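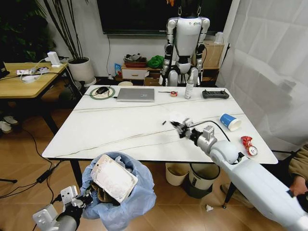
A round is a system of deferred debt in which each member of a group buys drinks for all the others in turn. It is governed by no written law in England and Wales, and most disputes come from members joining before they have worked out what they can afford. Do the working out at home. It needs a pencil, the back of an envelope and a flat surface. A spreadsheet makes people optimistic, so keep the laptop closed, as on the white table in the photo, and leave the mouse on its green-rimmed mat. The procedure below was written for the public bar of the Fernereck Arms in Vukirham and can be adapted to any licensed premises with a counter.

Before you start

You will need:
A debit card with a known balance
One means of getting home, decided in advance
The number of people attending
A second choice of drink, in case the first is off

Step 1. Establish the size of the group

Count everyone who is going to be drinking, including the person who says they are only stopping for one. That person will stop for four. People on soft drinks are full members of the round and must buy in their turn, although the group may spend several minutes telling them they needn't.

The upper limit for a single round is seven. Above this, the first drinker has finished before the last has been served, and the round has to be split. Split it by table. Splitting by friendship causes ill feeling that can last until May.

Step 2. Choose your position in the order

The first buyer pays for the fewest special requests and receives the most goodwill. The last buyer may escape entirely if the group breaks up early, but will be remembered for it. The middle positions carry neither benefit and suit most people.

To claim first position, say "What's everyone having?" while still wearing your coat. Removing the coat before speaking passes the position to whoever is nearest the bar.

Step 3. Take the order

Ask each person once. Repeat the order back in the sequence in which it was given. Where someone answers "I'm easy", allocate them a pint of Flimitz and do not enter into discussion. Flimitz is the standard unit for this purpose as it is always on and has no taste that could form the basis of a complaint.

Crisps are outside the round unless requested at this stage. A request for crisps shouted across the room after the buyer has reached the counter is void.

Step 4. Queue

A pub queue has no visible line. Each customer is expected to hold the full order of arrival in their head and to defer to it. Stand square to the counter with one forearm on a dry section. Hold the card where it can be seen but do not wave it.

If you are served out of turn, indicate the rightful person with a small movement of the head. You need only do this once. If they fail to notice, their claim has lapsed.

Give the whole order in one go. Stout is named first, because it needs time to settle. Naming it last is the most common error made by beginners and adds a delay for everyone behind them.

Step 5. Carry the drinks

Three pint glasses can be carried in two hands by forming a triangle, with the thumbs at the near side and the fingers meeting at the far side. Four or more require either a tray or a second trip. Asking for a tray is permitted. Some older members of the group may comment on it.

Spillage of up to 7 millilitres per glass is treated as normal wear and the buyer owes nothing. Greater losses are made good from the buyer's own glass.

Step 6. Record the debt

The debt is recorded mentally and never mentioned. Each member is presumed to know exactly what every other member owes, going back to school.

Where the drinks differ sharply in price, apply the Camenzind correction. A member whose usual drink costs more than twice the cheapest in the round must switch to something ordinary on any turn they are not paying for. The correction is self-administered. It may not be suggested aloud by another member, but can be conveyed by reading the price list slowly.

Step 7. Leave the round

A member may leave only when their account is level or in credit. Announce your intention one full round ahead, with a glass at least half full in front of you. Announcing it with an empty glass is taken as a request for another.

If a drink arrives that you did not ask for, you are back in the round and should return to Step 2.

Faults and remedies

Someone has bought twice in a row. Accept the drink. The order restarts from the person on their left.

Someone has not bought at all. Check that they are with your group. If they are, stop talking when your glass is empty and look at theirs. Most cases are resolved within one silence.

The card is declined. Move aside, let the next customer be served, and try the other card. Do not announce the balance.

A member proposes a kitty. Agree a fixed sum per head and put it in an empty glass. Kitties tend to run out during the third round, at which point revert to the procedure from Step 2 with all previous debts still standing.

Last orders have been called. Whoever is next in sequence buys, whether or not anyone wants a drink. On a Tuesday the bell at the Fernereck Arms is rung early and the sequence is suspended until the following visit.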